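How to re-seal round a bath

Reading time: 4 minutes

If the sealant along the edge of your bath has gone black, or you can get a fingernail under it, it needs to come off and be done again. Putting a fresh bead over the old one doesn't work. New silicone won't stick properly to cured silicone, and the mould carries on underneath.

The job takes an evening for the stripping and another for the sealing. You can't use the bath in between, so warn everyone in the house. I did ours last month after a brown stain showed up on the kitchen ceiling, and I have done the same bath twice before, the first time badly.

What you need

A tube of sanitary silicone and a gun to go with it. A plastic scraper and a sharp knife. Silicone remover, either a gel or a paste. Methylated spirit, kitchen roll, masking tape and a bin bag. I bought the Cusell remover from the hardware shop in Flondham and it was fine, though it smells strong and you will want the window open.

Clear the bathroom before you start. Towels, bath mats, laundry, the lot. Silicone gets on to fabric very easily and hardly ever comes out again. 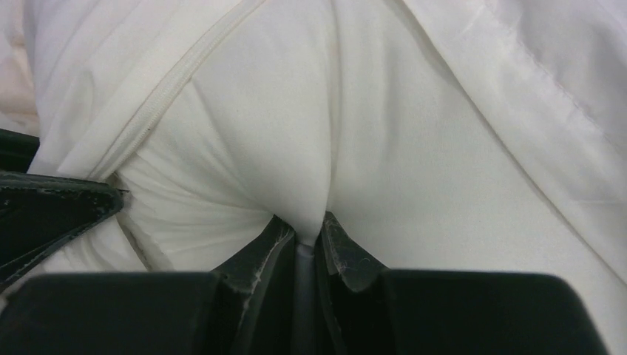 White cover with a zip, zip side showing.

Stripping the old sealant

Run the knife along the top edge of the bead, flat to the tiles, then along the bottom edge, nearly flat to the bath. Keep the blade off an acrylic bath altogether and use the plastic scraper there. Acrylic scratches if you so much as look at it. Enamel is tougher but not by much.

With both edges cut you can usually pull the old bead away in long strips. Start in a corner. What stays behind is a thin smear, and that is where the remover comes in. Spread it on, leave it for as long as the tube says, and scrape. Our smear needed a second coat behind the taps, where a previous owner had used decorator's caulk and then gone over it with silicone.

Wipe everything with methylated spirit on kitchen roll and feel along the joint with a finger. If it drags, there is still silicone there.

Look into the gap while it is open. If the tiles sound hollow or the board behind is soft, stop and sort that out first. Charoen Somboon, who tiled our bathroom, told me to check the feet of the bath as well, and he was right. One of the 4 had worked loose and the bath was dropping slightly every time somebody got in. I took off the side panel, wound the foot down until it was tight on its board, and did up the lock nut.
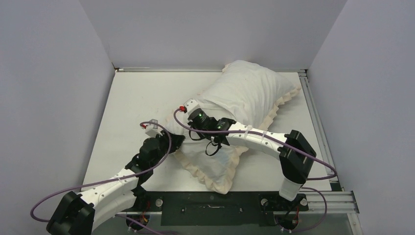 Leave the joint open overnight. It has to be dry right through, and the air in a bathroom is damp even when nothing has been run. I left a fan heater on low in the doorway for an hour as well, well away from the bath, and kept the window open a crack.

Sealing

Put the plug in and fill the bath with cold water to just below the overflow. A full bath sits lower than an empty one, and you want the gap at its widest when the silicone goes in. Otherwise the bead stretches the first time anyone has a soak, and it splits. This is what I got wrong the first time.

Run masking tape along the tiles and along the bath, leaving a strip between them a little wider than the gap. Cut the nozzle at an angle, smaller than you think. Start at the far corner and keep the gun moving at an even speed with an even squeeze. If you have to stop, stop in a corner.

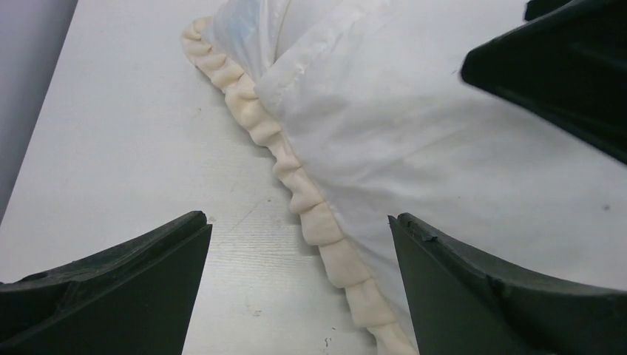 Smooth the bead in one pass with a wet finger or a proper profiling tool. Mine is a cheap Mamar one and it does the job. Don't go back over it — every extra pass makes it worse. Pull both tapes off straight away, the tile side first, drawing them away from the wet bead. Any ridge left by the tape can be touched down with a finger dipped in water and a drop of washing-up liquid.

Leave the water in the bath until the silicone has cured. The tube will give a time, and I add a few hours to it. Then let the water out and dry along the edge with a cloth before the first shower.

Put the lid back on the silicone with a screw pushed into the nozzle and it may last for another job. Mine never has.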